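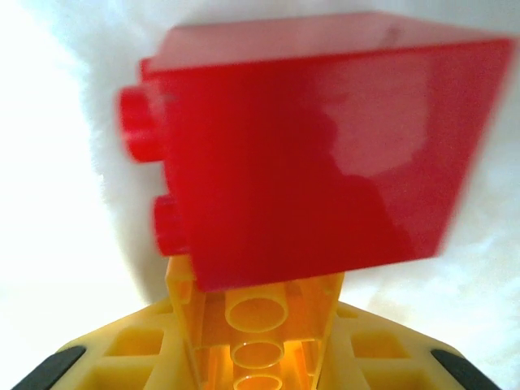 Eel counts on the lower Joltow are in. Traps ran at 3 weirs, checked every Monday. Total for the season: 512 elvers. Posting notes as a thread while the data sheets are in front of me.

Method first. Each trap is a ramp lined with bristle mat, fed by a trickle from the header pool. Elvers climb the mat and drop into a holding box. Nuala Duggan built the ramps and set the flow rates.

Most of the catch came from the lowest weir. The middle weir produced very little until the old flap gate was wedged open. I would not read a trend into that. The gate and the spring tides changed in the same week.

The top weir caught two fish. Both were pigmented and longer than the rest, so probably not this year's arrivals. Tudur Griffiths thinks they overwintered in the side channel. We have no otoliths and won't be taking any from a sample of two.

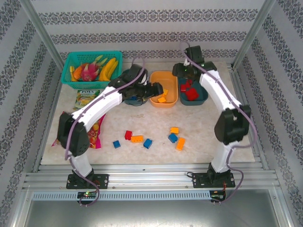
Two arms, one table, three bowls.

Losses: one holding box overheated when a leaf blocked the inlet. Those fish are in the total but were not released. The box now has a coarser screen and a second inlet.

Temperature matters here. Catches stayed near zero until the night water temperature passed 52 F, then rose quickly. The logger at the middle weir failed twice, so I used the upstream one for the whole series.

Ilham Gunawan asked about marking. We clipped nothing. Fish this size handle badly, and a recapture rate from three traps would have error bars wider than the estimate.

What the count does not give you is a population figure. It is an index of fish that found a ramp. Anyone quoting 512 as "the eels in the Joltow" should stop.

Next season: same weirs, same mats, same Monday checks. Detlef Strobel wants a fourth trap at the mill race. I'd take a spare logger first.

Data sheets go up in December, after Dimas Wijaya has checked my arithmetic against the paper copies.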